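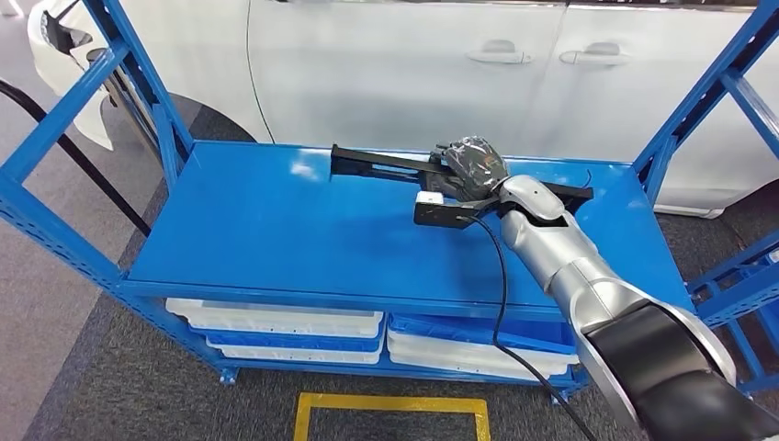
The new opening hours at the Cunside public library should have been in place a year ago, Dagim Gidey told the town council in May, adding that people who work late shifts have had no practical way to return a book in person. The council has now approved the change. Beginning June 10, 2024, the library will remain open until 9 p.m. on two evenings each week.

The decision follows a survey of cardholders in Cunside and neighboring Itholm. The library received 831 completed forms, and 421 of them asked for later hours. Requests for a longer weekend schedule were fewer and will be considered with next year's budget.
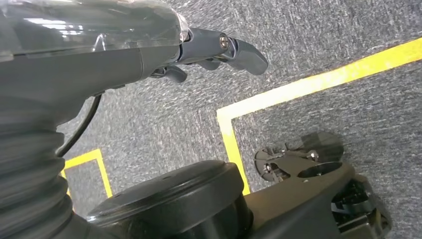

Funding for the additional hours will come from the existing operating budget. The library has delayed the purchase of new shelving for the Urrego Street annex, and the reading room there will keep its present furniture for another year. Floor covering is a separate matter. A speckled gray carpet, of the kind seen here, remains the preferred choice for the annex hallway - it shows little wear between cleanings - but no order has been placed.

Evening service will include checkout, returns and use of the public computers. The children's room will close at 6 p.m. as before. Parking in the Itholm Road lot is free after 5 p.m., and its 34 spaces are open to all library visitors.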